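**Ticket 638 - Millix label export stalls on large catalogs**

Great news, Vemton found it! The export died at row 373 every time, and that row has a line break inside the product name. Strip it and all 2,000 labels come out in one go - so fast now!
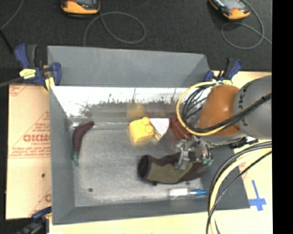 *Product photo, row 373: toy eggplant, purple with a green stem tip.*

Nhi Đàm reran the toy catalog on build 19 and got a clean file. Love it! Still open: accented names sort last in the preview.

Status: fixed, watching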